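Draltell Mulinel Basketball Return Machine

Item 2105 — for school gyms, clubs and home courts
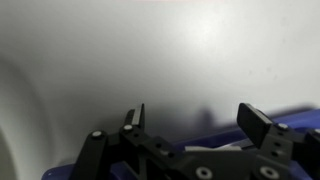
The Mulinel catches made and missed shots under the basket and sends the ball back to the player. One person can train alone, without running after every rebound. In our own test in Prirncombe, a guard from the local club took 600 shots in one session, and the net needed no adjustment.

The machine is set in front of the post, directly below the rim. You raise the net, lock the two side poles and choose the passing direction with the dial. The dial has seven positions, from one corner to the other. The time between passes can be changed from two to nine seconds. For younger players we advise to begin with the slow setting and the soft pass.

What is in the delivery:
Base unit with wheels and brake
Net and two side poles
Remote control with wrist band
Power cable, five meters
Cover for storage

The shot counter shows makes and attempts on the front display. It keeps the last 100 sessions, and a coach can copy them to a computer by the USB port. Batteries for the remote are not included.

Please measure your door before you order. With the poles folded the base unit passes through a normal double door, but not through every single door. It is for indoor use. If you use it on an outside court, bring it in after training, as the motor is not protected from rain.

Price: $1,722, with delivery to the ground floor. The larger Umali net, for rims with a wide backboard, is ordered separately. New stock arrives in March.

Questions about spare parts or a school order go to Tobias Tran in our sales office. Please write the serial number in your message — it is on the plate behind the left wheel.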